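Pirport
Home / Outerwear / Coats for public appearances / Flakmont

Flakmont Coat, style 1187

Single-breasted travel coat in midweight wool twill
Colors: black, navy, stone, bottle green
Length: 39 inches, measured down the center back on a size medium
Made to order. Ships within 6 weeks.

The Flakmont is a plain coat for people who get photographed at work. It was drawn up for candidates, office holders, spouses of office holders, and the staff who walk into a building next to them. It has no logo, no lettering, no contrast stitching and no visible hardware. From a few yards away it looks like a dark wool coat, and from close up it looks like a well-made dark wool coat.

We started work on it after a run of requests from campaign offices that wanted the same thing in slightly different words. They wanted a coat that could be worn on a plane, worn off the plane and worn through a site visit without a change in a parking lot. They also wanted one that would not be the subject of the next day's coverage. Most of the coats they had tried were either too formal for a visit to a clinic or a flood shelter, or were casual jackets that looked like an afterthought beside a governor in a suit.

Cloth

The shell is a wool twill from Clurnach, woven for us in a weight between a suiting and an overcoating. It has a matte face. Cloth with a shine tends to go gray or blotchy under a flash, and black is the worst for it, so we turned down several samples that looked very good in the hand. The black we ended up with has a little brown in the yarn and stays black in daylight, under tubes and under television lights.

Navy is darker than the navy in our suit line. If you plan to wear the two together, please order a swatch first. Stone is a true neutral and does not lean pink. Bottle green is dyed in small lots and may vary slightly from one order to the next.

The lining is a smooth viscose called Kaewsai, cut with a pleat down the back so that you can raise an arm to wave or reach across a rope line without the hem riding up. The lining always matches the shell. We are asked for printed linings fairly often and we don't offer them on this coat. A lining shows every time you get out of a car.

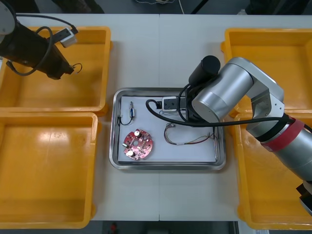 Cut and fit

The shoulder is natural, with a thin pad that can be taken out by any alteration shop. The front closes with horn buttons behind a fly, so nothing catches the light or a microphone cable. The collar is small and stays down in wind. It can be turned up, but it was not designed to be, and on most people it looks better flat.

The body is cut straight with a slight shape at the waist. It goes over a blouse and blazer, or over a knit dress, or over pants and a plain top, and it can be left open without the fronts swinging. The sleeve is set to end at the wrist bone. We leave a generous turn-up inside so it can be let down.

Women's and men's patterns are both available. They are separate drafts and not one pattern graded two ways. If you are between sizes, take the smaller in the women's pattern and the larger in the men's.

Pockets

There are welt pockets at the hip, deep enough for a folded speech and a phone. They are lined in cotton so that a phone slides in quietly. Inside on the left there is a vertical pocket for index cards. Inside on the right is a flat pocket low in the lining for the transmitter of a clip-on microphone, with a covered slot leading up to the placket for the wire. It takes the common sizes of transmitter. If your press office uses a larger type, send us the measurements with your order and we will cut the pocket to suit.

The hip pockets arrive basted shut. Leave them that way if you never use them. The coat hangs better.

Pins and badges

Wool twill closes up again after a pin, and the left lapel has a second layer behind it to take the weight of a flag pin or a visitor's badge. Magnetic badges hold through the lapel but not through the body of the coat. Don't use adhesive badges if you can avoid it. When a host insists on one, put it on the lining side of the front edge and fold the edge back, or put it on the pocket flap of whatever you have on underneath.

Slogans, prints and writing

Some customers have asked us to add a word or a campaign name to the back or inside the collar. We don't do it on the Flakmont. The wearer of a coat with a message gets asked about the message, and the message is seldom the thing the visit was arranged for. We do understand that clothes say something whether or not there are words on them, and that a plain coat is also a choice that people will read. A customer who wants embroidery is better served by our campaign fleece, where lettering can go on the chest or sleeve.

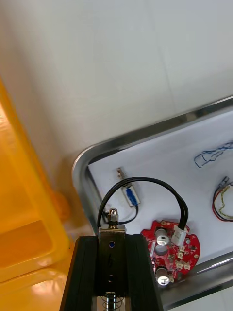
Travel and care

The coat comes in a cloth bag with a loop, and it folds once at the waist to fit an overhead bin. Hang it on a broad hanger when you arrive, with the buttons done up, and most creases will drop by the morning. In a hurry, hang it in the bathroom with the shower running and the door shut, then let it air before you put it on.

Brush after wearing. Spot clean with cool water and a white cloth. Dry clean once a season at most. Do not steam the front edges directly - the fly is held with a light fusing that can bubble.

Rain beads on the surface for a short while. It is not a raincoat. For outdoor events in steady rain we suggest the Flakmont Shell, sold separately, which goes over the coat and packs into its own pocket.

Pets, confetti and powdered sugar all show on black. They show less on navy and hardly at all on stone.

Sizes and alterations

Both patterns run from XXS to 4XL, in short, regular and long. The short takes length out above the hip pockets as well as below, so the pockets stay where your hands expect them. The long adds to the sleeve and the hem. Center back lengths for every size are in the size sheet, which we send with the swatches.

One round of alterations is included in the price. Mark the coat with safety pins or chalk, or have a tailor do it, and send it back in the bag it came in. Altered coats go out within 48 hours of reaching the workroom. The things we can't change after the coat is made are the shoulder width, the depth of the armhole and the placing of the microphone slot.

If you buy for a team, we keep a record of every wearer's size and changes, and a second order can be made from that record without a fitting. Records are kept under an order number. We don't publish a list of customers, and we don't lend coats in exchange for a mention.

Ordering

Order by mail or through the form on the orders page. Please give the style number, the color, the pattern, the size and the date by which you need the coat. December orders should be in early, as the mill closes for the holidays and the dye house for longer.

Swatches are free. We send them flat in an envelope with a card saying which is which, and the navy and black are marked on the reverse because they are easy to confuse indoors. Look at them by a window and then by whatever light you are usually seen in.

Unworn coats can be returned in any condition short of damage. Coats with a custom transmitter pocket can be exchanged for another color but not refunded.

Changes to this style

From February 1, 2024, the Flakmont has a slightly wider back pleat and a softer collar canvas. The buttons moved down a little so the top one sits lower on the chest. Coats bought before that remain in the same size records, and replacement buttons fit both versions. The earlier tan color has been dropped. It photographed well outdoors and badly everywhere else.

Comments from customers
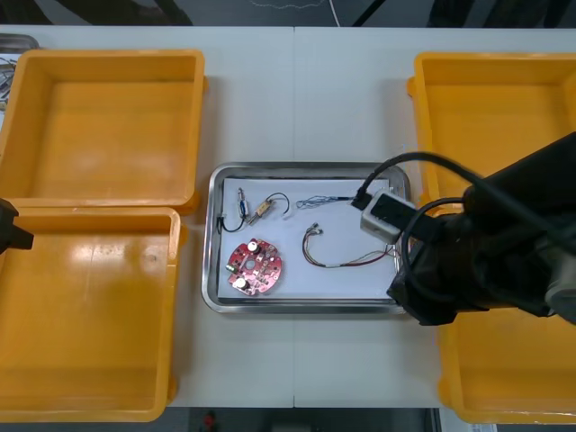 Paweena Wongsuwan writes that she bought the navy for a season of county fairs and town halls and wore it on most of them. She found the microphone slot useful and the index card pocket too narrow for the larger size of card. She would have liked the sleeve a little shorter out of the bag, and she points out that the card pocket is hard to reach with the coat fully buttoned.

We have since widened the card pocket. The reach is harder to fix, as an opening placed any nearer the edge shows as a ridge through the cloth. For now we suggest leaving the top button undone if you expect to need your notes.

Maja Jabłońska: "I ordered stone and my office ordered black for everyone else, which in the group pictures made me look like the guest. That isn't the coat's fault. The cloth is good and it didn't pick up the light from the lamps. It is warmer than I expected indoors. I'd like a lighter version for spring."

A lighter version is being sampled in the same cut, with a half lining. It will have its own style number and will be listed on the outerwear page when the cloth has been settled. Customers who have a size on record can ask to be told when swatches are ready.

Related styles
Flakmont Shell, packable rain layer
Flakmont Scarf, plain wool, colors as above
Campaign fleece, with or without lettering
Spare horn buttons, matched by order number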